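What we spend the money on, second time round

I said in March that I would write up how we planned the second round of equipment, and then I didn't. A few people have asked since, mostly people with a small grant and a long list, so I have gone back through the spreadsheet and the emails. This is what we bought, what we put off and where I got the sums wrong.

For anyone new, we are a small group working on handling of everyday household things. We have one bench arm at the office in Skarnport, which we bought in the first year, and it took most of that year's money. The second year was supposed to be for a second arm. I had a quote from Vernero on my desk and had more or less decided.

What changed my mind was the calendar more than the price. Delivery on the arm was 43 working days, and after that came the mounting, the guarding and the inspection by the building people. I wrote it all out on one page and the first useful hour of work came out so late in the year that we would have had very little time to do anything with it. So we moved the arm to year three and put the money into hand-held grippers, which a person can take into a real kitchen and start using the same afternoon.

The grippers themselves were the easy part. We ordered six from Brirkness, two of them as spares. I had only put four in the first draft and Khadija Mahrous, who runs the day-to-day side of things, made me change it. She was right. One was out of action inside a fortnight with a stiff joint, and if we had ordered the bare number she would have had a person standing about.

The part I badly under-budgeted was everything that goes round a gripper. Here is the list as it stood at the end, in the order I forgot things:

Finger pads. They wear, and they wear faster on one side than the other. We now buy them in packs and treat them as a consumable, like printer paper.

Cables. Buy the long ones. A short cable on a kitchen counter is always over the edge or under somebody's elbow.

Storage. I had priced the drives but left out the second set for the backup copy, so that line doubled.

Mats. A plain mat gives you a surface that is the same from one kitchen to the next. They are cheap, and I still managed to leave them off.

Cases. Proper ones with foam. The first month we used carrier bags and tea towels.

People's time. I had put in the hours spent recording and nothing for travelling, setting up, packing away or checking the files in the evening.

Together those came to more than the two spare grippers. If you are doing your own budget, I would take whatever you have for the hardware and add a separate heading for this stuff, with its own total, so that it can't be quietly eaten by something else.

Objects were another line. I had planned to order a standard set of test items from Benkirane, who do a nice boxed kit. We asked for a price and then left it. Most of what we need is already in people's homes, and the things that give trouble are the ordinary ones - wrappers, pouches, anything thin and light with a shape that won't stay put. We set aside 600 for groceries and bits from the chemist, and there is still some of it left. I keep the receipts in an envelope and enter them once a month.

Kitchens cost nothing to hire if you ask nicely, but they are not free. We pay the household a flat fee for the morning, and I now count it as equipment, which our finance office did not love.

A toothbrush and a green packet, on one of the kitchen counters:
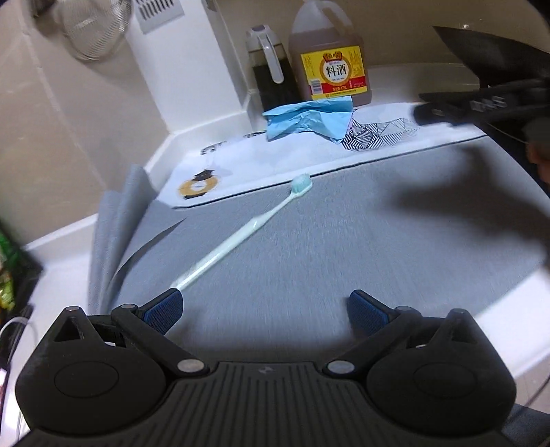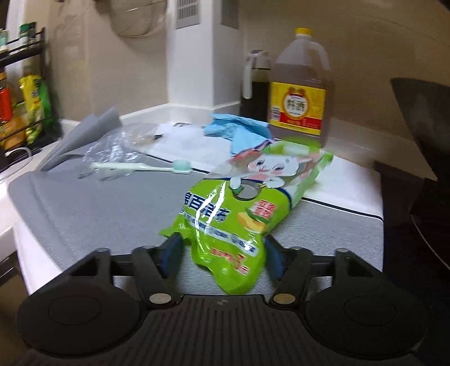
The other thing I would plan for is space. A counter that looks generous when you visit is a good deal smaller once the owner's own things are on it, and we don't ask people to clear everything away. Khadija now measures the free area on the first visit and writes it on the booking sheet. It has saved us one or two wasted trips. She also notes where the sockets are, and whether there is somewhere to sit with the laptop.

On the second arm, I have asked Vernero to requote for next year. The price will have gone up and I have put in a bit extra for that. I have also added the mounting and the guarding as lines of their own this time, and moved the order date forward to the first week of the new budget, with the building inspection booked before the arm arrives. If the requote comes back much higher we will stay with the grippers for another year and buy four more.

I can send the blank spreadsheet to anyone who wants it. It has no formulas worth speaking of, only the headings, but the headings were what I needed and didn't have.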